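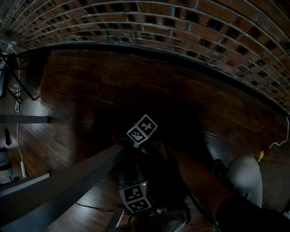
Photo: Venla Mäkelä

Print this post | E-mail this to a friend

2022-11-23

So I've given up coffee after lunch, and I'm finding it much harder than I thought I would. I'm on day nine and I've already been rude to a parking machine.

It started with my sleep, which has been rubbish since February. I'd nod off fine, then wake at three and lie there planning replies to e-mails that could easily wait a week. My sister said it was the coffee. I said it wasn't the coffee. Then I wrote down every cup for a week (the back of a Mercombe bus timetable, very scientific) and, well, it was probably the coffee. The last one was often at half past five!

The trouble is that I don't even want the drink most of the time. I want the walk to get it. There's a little place called Pruvost by the station in Uston, and going there has been the hinge of my working day for years — coat on, 800 steps according to my phone, a chat about the weather, back again. Take that away and the afternoon is just one long corridor with spreadsheets in it.

I've tried swapping the drink and keeping the walk. Peppermint tea is fine but tastes like someone else's idea. Hot chocolate was lovely for three days and then I felt a bit ill. The decaf is good, better than I remembered decaf being, but I stood there on Monday wondering if they'd given me the real one by mistake and worried about it until bedtime, which rather spoiled the point.

What has helped is a flask. I know, very exciting. It was 434 pence in the Canitz closing-down sale (yes, they price things in pence, no, I don't know why) and I fill it with ginger and lemon and take it round the block with me. I still say hello through the window at Pruvost so they don't think I've died.

As for the sleep, I had two good nights, then a terrible one, then a good one. Not much to go on. The headaches have gone, anyway, and I've finished my library book for once. I'm giving it until Christmas, and if I'm still awake at three I'm having a flat white at teatime and I won't be taking questions.

We use cookies to remember your settings on this site. By carrying on reading you agree to this. OK | Find out more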